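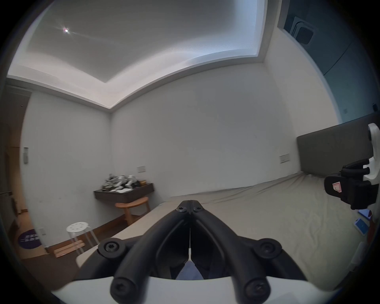

The bed in the small room, with its beige fitted sheet and gray headboard.

Ritva Halonen asks me to take off my shoes before we go upstairs, and she apologizes for asking. She has cleaned and prepared rooms for other people for 17 years, first in a hotel and now in the guest house Skustside, where she is responsible for everything that has to do with beds. I wanted to talk with her about small bedrooms, because many of our readers have written that they have one and do not know what to do with it.

We sit in the kitchen first. She pours coffee and puts a folded sheet on the table between us, as a teacher would put a book.

"People begin with the color of the walls," she says. "I begin with the bed. In a small room the bed is almost the whole room. If the bed looks tired, the room looks tired, and you can paint as much as you like."

I ask what she thinks about the beige color. In many magazines it is called boring.

"It is a little boring, yes. I like it. I had white for many years and I was always looking at white, do you understand? Every mark I saw from the door. With beige I am calmer. And a pattern in such a little room, no. You lie there and it comes at you."

The sheets at Skustside are fitted sheets without any pattern. When Ritva started there, the house used only flat sheets, and she folded the corners in the way she had learned at the hotel. She can still do it very fast. But she changed to fitted sheets after a summer when her back was bad, and she has not gone back.

"The flat sheet is more beautiful on the first evening," she admits. "After one night it is the same. The guest has turned around in it and all my corners are gone."

The wrinkles are a subject she has strong opinions about. The sheet in the small room has soft folds, most of them toward one side, and I ask if this disturbs her.

"Before, it would have disturbed me very much. I ironed sheets until midnight. My colleague Joar Söderlund came in one time and asked me who I was ironing for. I had no answer for him. Now I pull the sheet from the far corner first, then the corner across from it, and then the two which are left. I stroke it one time with the flat hand. What is still there after this, it can stay."

She shows me on the kitchen table, with the folded sheet opened up and the coffee cups moved to the window. The diagonal order is important, she explains. If you take both corners at the head end first, you have to lift the mattress for the last one, and there you hurt yourself.

She has also a rule about buying. The depth of the mattress must be measured with the topper on it, and the sheet must be made for more than this depth. She has seen many sheets which were bought for the mattress alone, and they jump off the corner during the night. She washes a new sheet two times before a guest sleeps in it.

We come to the headboard. It is a flat, rectangular one, covered with fabric in a quiet gray which goes a little to olive. Ritva was not the person who wanted it. That was Elsa Nygård, who owns the guest house and chooses the furniture.

"I said to Elsa, fabric is a mistake, people have hair oil and hand cream. We discussed this for a whole winter. I wanted wood, which I can wipe. But then I sat against it with a book, and I must say she was right about the comfort. I told her so in April. She was very polite about it."

How does one keep such fabric clean? Ritva uses the small brush of the vacuum cleaner, always from the top and down, every second week. For a mark she takes a cloth with lukewarm water and a drop of dish soap, and she makes a whole area damp, from seam to seam or from edge to edge. If only the spot is made damp, it leaves a ring when it dries, and the ring is worse than the mark. She tests always first at the back, where it cannot be seen.

I ask her about the outlets and switches, which for many people are the real problem in a small bedroom. On the wall above the headboard there is a white plate, and I wonder if she would have preferred to hide it.

"Why should I hide it? Before you buy a headboard, you hold a piece of cardboard against the wall. Cut it in the right size. Then you see what it will cover. My neighbor bought a very high one and had to saw a hole in it for the plug. It cost 2000, and then he stood there with a saw."

Not everything in her work is about how it looks. She speaks a long time about air. The blanket should not go back on the bed directly in the morning, she thinks, it should hang over a chair while you eat breakfast. At home she does the same, and her bed is often not made before ten o'clock. She says this with a lower voice, although we are alone in the kitchen.

What would she advise a person who has a small bedroom and not much money?

"Buy two good sheets in the same color. The same, not almost the same. One is on the bed and one is in the closet. Then sell the chair where you put your clothes."

But the blanket should hang over a chair, I say.

She thinks about it and moves the coffee cups back to their place. "Then a smaller chair," she says.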